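Towel swap finds its feet as Arkville shelves fill up again

What do you do with a perfectly good towel that no longer matches anything in your bathroom? In Arkville the answer has become quite simple. You wash it, fold it and bring it to the linen swap in the old reading room on Sutter Street, where somebody else will very likely fall in love with it.

The swap started in March with two tables and a borrowed clothes rail, closed for a while over the spring, and came back at the end of the summer with proper shelves along the long wall. It has been busy ever since. By the end of September 84 households had signed up, and the organisers say they have handled more than 900 items, from flannels and tea towels to king-size duvet covers and one enormous hand-crocheted bedspread that took two people to carry to the car.

The idea came from Ilango Subramaniam, who moved to Arkville from Darkgate six years ago and ran a dry cleaner's there before he retired. He had a loft full of bedding that was far too good to throw away, and when he asked his neighbours it seemed that everyone else had a loft like it.

"I thought we might get a few pillowcases," he told us, standing between two tall piles of bath sheets. "On the first morning there was a queue past the bakery! People love towels. They have opinions about towels. I have had a twenty-minute conversation about hems and enjoyed every minute of it."

It works on a token system. Each clean, usable item earns one token, and a token can be spent on anything in the room, large or small. There is no money and no upper limit, although anyone bringing more than a car boot's worth is asked to ring first so that a table can be cleared. Towels that are too thin or worn for the shelves go into a separate sack for the animal shelter in Darkgate, and they are very glad to have them.

What strikes you when you walk in is how tidy it all is. Bath towels are on the lower shelves, hand towels above, and the sheets are tied in sets with a strip of cotton and a paper label giving the size. Smaller and softer things have their own baskets, which people are welcome to rummage through – and they do, with great energy. Then there is the sorting table, where everything is checked over and folded again before it goes out.

The folding is a subject in itself. Ilango teaches what he calls the shop fold: in half lengthways, in half again, then over on itself so the rounded edge faces out and the hem is tucked away at the back. Done well, a pile of twelve will stand up on its own. Done in a hurry, it leans. He gives a short lesson to anybody who asks, and several people we spoke to had gone home and refolded the entire airing cupboard the same evening (your reporter included, and it looks marvellous).

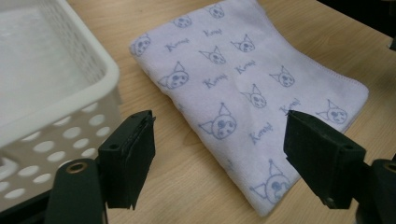

COMMUNITY

Character towels and anything with a bold pattern are the quickest to go. Plain white hotel-style towels come in by the armful and take a week or two to find a home, but put out something soft and pale with periwinkle-blue cartoon faces all over it, pointed ears and all, and it is a different story. Children spot them from the doorway. So do plenty of adults, as it happens, and there was some very polite hovering near the sorting table when we called in.

"Patterns make people smile," said Ilango. "A beige towel is a useful thing and I am always pleased to see one, but I have never heard anyone gasp at it."

Vintage prints are doing well too. A set of 1970s pillowcases with huge orange poppies was claimed before it had even been unfolded, and there is a waiting list for anything with boats on it. Wool blankets are the thing everyone is hoping for as the nights draw in, and the shelf kept for them was bare on the day of our visit. If you have one sitting in a chest somewhere, you will make a stranger extremely happy.

The swap is also getting a bit of help with its housekeeping. Flister, the hardware shop on the corner, has given 500 paper labels and a big roll of cotton tape, and has lent a stepladder so that the top shelf can be used at last. A second set of shelves is being put together for the back wall, to take curtains and tablecloths. Those have been turned away until now for lack of space, and the list of people offering them is already a long one.

There are only a few requests for anyone bringing things along. Items should be washed without strongly scented powder and completely dry, right through to the middle of the fold. Buttons and poppers on duvet covers should work. Fitted sheets are accepted, folded or otherwise – Ilango says he has made his peace with them – but please pin a note on saying whether they are single or double, as it saves a lot of stretching and guessing at the table.

The reading room is open for swapping from 10am until 1pm every weekend, with the side door on the car park left open for prams and wheelchairs. Newcomers get one free token on their first visit, so it is fine to turn up empty-handed and have a good look. Bags are provided, but there are never quite enough of the big ones, and a duvet cover is bulkier than you remember. Bring your own if you can.

Posted 01/10/2020

Related items

Sutter Street bakery extends its morning hours
Darkgate animal shelter asks for blankets and old towels
Mending table returns to Arkville library
Where to take curtains, cushions and rugs
Letters: in praise of the airing cupboard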